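# Pomum hand-held gripper: finger pads and upkeep

Hiltusard supplies the Pomum as a complete hand-held unit or as a bare body for customers who already have their own camera bracket. The pads are sold in pairs. Please don't mix an old pad with a new one, as the pair will close off centre.

## Pads

The two black pads curve in towards each other and have a fine diamond-textured mesh on the gripping face. Change them after 3000 closing cycles, or sooner if the mesh has gone smooth near the tips. A pair takes almost 18 minutes to fit the first time.

1. Switch off and unplug the cable.
2. Open the fingers fully and slide each old pad off towards the tip.
3. Wipe the finger with a dry cloth.
4. Push the new pad on until it clicks, then close the fingers slowly by hand.

The pads should meet along their whole length. If they touch at the tips only, take both off and start again. 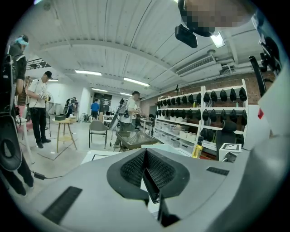

Marcelino Fontes wrote to us that his pads kept creeping forward after a long day, and that wiping the fingers with spirit before fitting had cured it. We have no objection to spirit, provided the finger is fully dry before the pad goes on. Keep it off the mesh.

## Rubber strips

The ribbed black strips on the grey body are glued. A lifting end can be pressed back with contact adhesive and left overnight under a light weight. Replacement strips come in two lengths.

## Storage

Store the unit with the fingers open. Pads left closed for weeks take a set, and the gap will read wrong at the next calibration. Keep below 40 °C and away from windows.

## Ordering

- Pad pair, standard mesh: in stock at Guimarães
- Strip set, long and short: in stock
- Woltska carry case: back in August
- Bare body: made to order

Orders over 250 euros go out carriage paid. For repairs, write to Esperanza Achterberg at the Guimarães workshop and give the serial number from the underside of the body.

Page checked May 25, 2025.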